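How to Wash a Wool Blanket at Home

July - by the Wendari Fabric Care desk

Posted in: Care Guides / Wool & Knits

A wool blanket does not need washing often. Once a year is enough for most, and a good airing takes care of the rest. Our shop in Sokow handles 3,000 blankets a year, and many of them could have been washed at home by someone with a bathtub and a free morning.

Start with the label. If it says dry clean only, or if the blanket has a satin binding in a different color, stop and bring it to a cleaner. Old blankets with no label should be tested first. Dampen a white cloth with cool water and a drop of wool wash, press it on a corner, and check for dye on the cloth.

Take the blanket outside and shake it hard. Lay it over a railing or a table and go over both sides with a soft clothes brush, working in one direction. Pet hair comes off more easily now than it will later. Look for moth damage while you brush. Small holes should be mended before washing, and a loose binding should be tacked down with a few stitches.

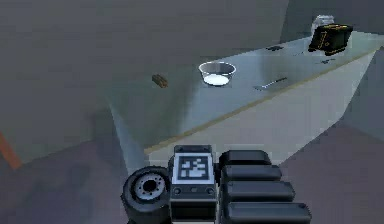
Treat any spots next. Mix a little wool wash with cool water in a cup and dab it on with a cloth. Do not scrub. Food stains usually lift after two or three rounds of dabbing and blotting. Grease is slower and may need to sit overnight. Do not use bleach or an enzyme stain remover on wool, even a small amount.

What you need:

- A clean bathtub
- Wool wash such as Evis, or another detergent labeled for wool
- 4 large towels
- A drying rack or two, or a flat surface outdoors in the shade

Rinse the tub well before you begin, especially if it was cleaned with a bleach product. Fill it with cool water to a depth of 7 inches. Add 2 tablespoons of wool wash and stir it in by hand. Fold the blanket loosely in thirds, lower it into the water, and press down until it is wet all the way through.

Leave it for 45 minutes. Press it gently a few times during the soak, but do not rub or twist it. The water may turn gray or tan, and that is normal for a blanket that has been in use for a few years. If it turns a strong color, drain the tub right away and go on to the rinse.
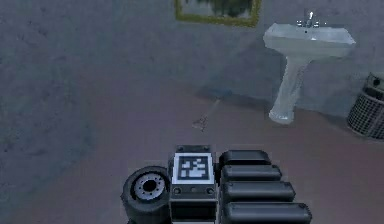
Bathroom floor with the gray textured wall behind.

Drain the tub and push the blanket to one end. Press the water out with the flat of your hands. Refill with water at the same temperature as before. A sudden change from cool to warm can felt the wool, and felting can't be undone. Most blankets need two rinses. Thick ones, like the heavy Lungu weave, may need three.

Wet wool is heavy and stretches under its own weight. Lift the blanket with both arms underneath - never by one edge. Spread it on dry towels, roll it up like a sleeping bag, and kneel on the roll to push out the water. Switch to fresh towels and do it again.

Dry it flat. If you use racks, set them side by side and turn the blanket every few hours. Keep it away from heaters and direct sun. A large blanket started on Friday morning may still be damp on the underside the next day, so plan for that. Open the doors and windows if you are drying indoors.

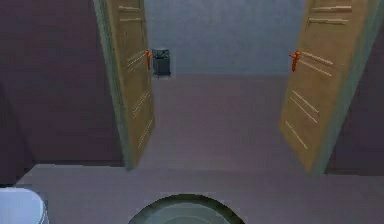
Both doors open to the room beyond.

When the blanket is fully dry, brush it lightly in one direction to raise the nap. Fold it and store it in a cotton bag. Do not use plastic. If the edges have rippled, hold a steam iron just above the fabric and smooth them with your hand.

Related guides

- Airing Out a Down Comforter
- Removing Candle Wax from a Tablecloth
- How to Store Sweaters for the Summer
- Washing Curtains Without Shrinking Them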